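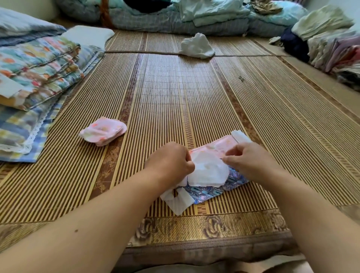 Informe de avance a la Fundación Langlois: programa de higiene personal y salud comunitaria en Roria

26/10/2026 – Área de Programas, Asociación Flornedik

12 veces compartido · 3 comentarios

En cumplimiento del convenio suscrito con la Fundación Langlois, se remite el segundo informe de avance del programa, correspondiente al periodo de ejecución en curso. El documento recoge el estado de las actividades, las desviaciones respecto del plan aprobado y las medidas adoptadas.

1. Distribución de material

Se han entregado 555 lotes de higiene personal en los puntos de atención de Roria, frente a los 642 previstos para el periodo. La diferencia obedece al retraso de un proveedor de jabón, que obligó a aplazar la entrega en la zona alta del municipio. El contenido de los lotes no ha variado, salvo las compresas, que pasan a servirse en envoltorio individual a petición de las usuarias. Los lotes pendientes se repartirán en noviembre.

2. Talleres

Se han impartido los talleres de salud menstrual y de lavado de manos en los cuatro centros escolares adheridos, con 400 asistentes registrados. En el centro de Clundulero fue preciso repetir una sesión, dado que coincidió con el periodo de exámenes. El profesorado ha solicitado material en formato reducido para su uso en tutoría; la propuesta se encuentra en revisión.

La participación de las familias sigue siendo inferior a la deseada. Se ensayará un horario de tarde en dos de los centros.

3. Infraestructura

La reforma de los aseos de Clundulero presenta un avance del 70 %. Quedan por instalar los lavabos y las papeleras con tapa, y por resolver la presión del agua en la segunda planta – cuestión que no figuraba en el estudio inicial. El ayuntamiento ha confirmado que asumirá la acometida.

4. Ejecución presupuestaria

El gasto se mantiene dentro de los límites autorizados. Se solicita a la Fundación autorización para trasladar el remanente de la partida de transporte a la de fontanería, sin alteración del importe total. La justificación detallada se adjunta como anexo II.

5. Próximos pasos

Cierre de la distribución pendiente, recepción de la obra y encuesta a las usuarias. El cuestionario se enviará a la Fundación para su visto bueno antes de aplicarlo.

Comentarios (3)

vecina_roria: ¿Los lotes de la zona alta se recogen en el consultorio o en la escuela? En el cartel no lo pone.

Flornedik: Buenos días. En el consultorio, en horario de mañana.

ampa.clundulero: Rogamos que se avise a las familias con más antelación de los talleres de tarde. Gracias por el trabajo.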